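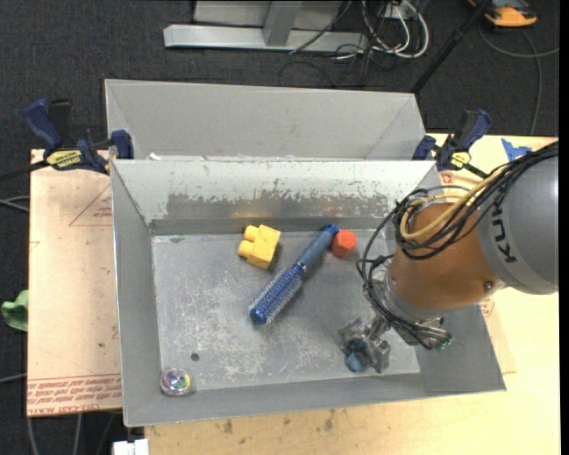
Grey bin, December: yellow block, blue round brush, a red-orange hexagon and something small and shiny in the near corner.

The Odds and Ends Gallery

Welcome to the odds and ends page! If you've come over from the Sterkura swap shelf listings, you already know what we're like. If you haven't, we're a small group who take in mixed boxes of household bits and toys, sort them, and pass them on to anyone who can use them. Blocks go back with blocks, brushes go with brushes, and the rest gets puzzled over with a mug of tea.

I've wanted to put together a page about the things themselves for ages. The listings only give you a name and a size ("block, yellow, two studs showing") and that leaves out everything I like. Small things look so good against bare metal. All that scratched grey, and then a yellow like that! I could look at it all day, and in December I more or less did.

We got through 3,882 pieces by the end of the month, which is our best ever, and 1,028 of those were building blocks of one sort or another. Trinity Szabo kept the tally on the back of a calendar and then typed it all up, bless her. I've written a few lines on the things in the bin, and then on some others from the same month that I didn't want to leave out.

The yellow block
Tipped on its side over by the far wall, studs pointing off to the left. I love a block on its side. Stood up it's a brick and you think of walls, but tip it over and you notice how round the studs are and how deep the gap between them looks. Yellow is the colour we see most of and I'm still not tired of it. It's the one you can spot from across the room when you've dropped it under a bench.

The blue round brush
My favourite, and I won't be argued with. It's three or four blues at once: a deep one on the cap, a greyish one along the handle, then a darker bit again at the tip. The barrel has that silvery look between the rows of bristles, too. Kenji Nakamura says a round brush is the hardest thing to shelve because it won't sit still, and he's right, they roll off anything. We now stand them upright in jam jars, heads up, like a bunch of very odd flowers.

The red-orange hexagon
Right up by the end of the brush handle, bright as a boiled sweet. Is it red? Is it orange? We had this out over an entire lunch break. Ansel Yazzie puts every one of these in the red tub and I move them to the orange tub when he goes home, and by morning they're in the red tub again. The lighter top is what gets me. Six sides and a paler face, and the colour seems to change as you walk round it.

The little round one
No name for this one yet. It's see-through and shiny, pale and glassy at the rim, with purple and green and yellow in the middle. Soap-bubble colours! Guesses so far have been a gem from a craft set, a counter from a board game, and a lid for something very small. If you've got the same thing at home and know what it belongs to, please write in. It's been driving Everett Escobedo up the wall.

The bin
I know, I know, it's a bin. But look at that back wall! Whitish at the top, then a ragged edge where the coating has chipped, then a dark band of bare metal underneath, like a coastline on an old map. Even the floor is good, all fine pale scratches and cloudy patches. And the blocks throw a faint bit of yellow and red on to the dark part, so you get the colours twice. There's another grey bin right behind it, for those who like them plain and smooth.

More from December

That's four things and a bin, and we had thousands, so a few more that made me happy.

The Botha tin. A square biscuit-sized tin that came in with BOTHA on the lid in curly letters and held nothing but green blocks. Somebody had sorted their greens! There were 13 in there, all the same size, packed in rows. We've kept them together and they'll go out together.

Brushes, assorted. Two paddle brushes, a doll's brush no longer than my thumb, and a pocket one that folds into its own mirror. The doll's brush went to a girl who had the doll and had been using a toothbrush on it. She was so polite about it and then ran all the way to the car.

The Jano animals. Wooden farm animals with JANO stamped under the feet, painted rather badly and with tremendous feeling. The cow has eyelashes. Renato Belmonte asked if he could mend the pig's ear before it went on the shelf and made such a lovely job of it that I can't tell you now which ear it was.

Half a marble run. We have the top half. If you have the bottom half, we'd like to talk to you! The chutes are clear orange plastic and in the afternoon they turn the whole windowsill the colour of marmalade.

A bag of keys. Not toys, though every child who comes in wants them. Most are small suitcase keys. One is long and black and looks as if it ought to open a castle.

Dominoes with a button. The double four was missing and whoever had the set before us had swapped in a white coat button with eight dots inked on it. We left it in. The family who took the set said the button was why they chose it.

The yo-yo. Wobbles horribly. Went the same afternoon.

How we sort, for those who asked

We had a few letters about this after the autumn page, so briefly. Boxes get tipped out and looked over for anything broken or sharp. Then colour first, and kind second. I was dead against colour first when Trinity suggested it, and I've come round completely. Your eye does it so quickly. You can pull all the yellows out of a heap while you're chatting, whereas if you start by asking what each thing is, you'll be there until supper.

After that each colour gets split into blocks, brushes and combs, figures, game pieces, and "ask Everett". The last tub is always the fullest. He has a good memory for board games in particular and once named a whole missing game from a single blue peg.

Washing is warm water and a drop of washing-up liquid, and then everything goes on tea towels overnight. Brushes get a comb dragged through them first and a longer soak. Wooden things only get a damp cloth, please, if you're doing this at home. I ruined a very nice wooden duck finding that out.

What we'd love next

Hexagons! Any colour. Since the red one (orange one, Ansel) turned up I've been hoping for a few more to go with it, and it turns out I have a weakness for anything with six sides. A child could make such good floors and beehives out of them.

Lids are always welcome. So are dice, wheels with their axles still on, and dolls' shoes in ones as well as twos. Single shoes do find partners, and we had two matches in December alone, both of them Lurkance boots with the little painted laces.

We could do with fewer jigsaw pieces in loose handfuls. We do try, but a handful of sky is a handful of sky.

Thank you to everyone who dropped off a box. The 3,000 mark went by in the middle of an afternoon with a plastic carrot, and Trinity rang the handbell for it. The next lot of shelf listings goes up when Renato has finished the labels, and the green blocks in the Botha tin are already spoken for.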